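Ticket 1591 – Tommont top, wrong finish and a sticky patch
Status: Open
Order: 3557
Product: Tommont replacement top, teal (shade 772)
Category: Finish / surface

Hi there, me again I'm afraid. I rang on Monday and was told to put it all in writing, so I'm starting from the beginning and you can skip whatever you've already got.

I ordered the Tommont top in teal to go on my old Kozan table in the workroom. The colour is lovely, I want to say that first! I'd been putting up with a scratched brown thing for years and this cheered the whole room up the minute it went on. But I'm fairly sure I ticked satin, and my order email says satin, and what I've got is matte. Completely matte. I had the lamp on over it last night and there was hardly any shine to it at all.

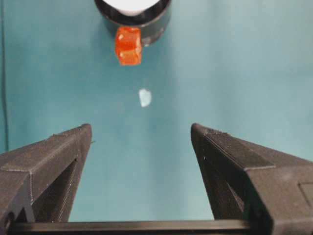
Attachment 1 – the teal, very flat and very matte

I could live with matte if it wiped clean, but that's my other problem. There's a patch at the window end, as wide as a dinner plate, that feels slightly tacky under your hand. You can't really see it, you have to feel it. Paper drags on it. If I leave a magazine there overnight the back page sort of clings and then lets go with a little crackle in the morning (not damaging anything so far, but it makes me wince).

What I've tried:

Warm water and a drop of washing up liquid, dried with a tea towel. Felt better for an hour, then back to how it was.

The Lokine surface cleaner from your care page. I did one half of the patch and left the other half so I could compare. No difference that I can tell, and I got my partner to do it with eyes shut and they couldn't say which half was which either.

Leaving it alone for a weekend with the window open. Slightly improved? I go back and forth on this one.

Moved the lamp to the other end in case it was warming the top up. No change.

I haven't tried anything stronger. Your leaflet says no spirit and no scouring pads so I've been good.
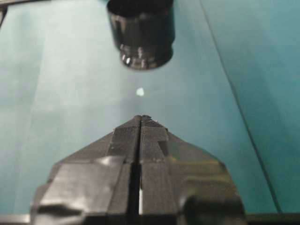
Attachment 2 – taken in the same place

UPDATE, next day
Thanks for the quick reply. To answer what you asked:

Yes, I peeled all the film off before I used it. It came off in one go apart from a strip at a corner which tore and had to be picked at with a fingernail. That corner isn't the tacky end though, it's the opposite one.

No, nothing hot has been on it. Mugs go on the windowsill – I'm strict about that.

It was flat in the box for two days before I fitted it. The hall is cold, if that matters.

The label on the underside says 772 and then M. Is the M for matte? If it is, then I think we've found the first half of the problem, and somebody picked the wrong one off the shelf.

UPDATE, same evening
I've had a proper go at it with a dry cloth, just rubbing for ten minutes while the radio was on, and the tacky patch has shrunk a bit at one side. There was nothing on the cloth afterwards. Would this be something left over from the film? It would be good to know before I carry on, as I don't want to end up with a polished circle in the middle of a matte top.

I've seen that Suster list the satin one at 85 and I'd happily do a straight swap if you'll collect this one. I still have the box and the corner pieces but the film has gone in the bin, so tell me if that's going to be an issue. Afternoons are best for collection, and please ask the driver to use the side gate.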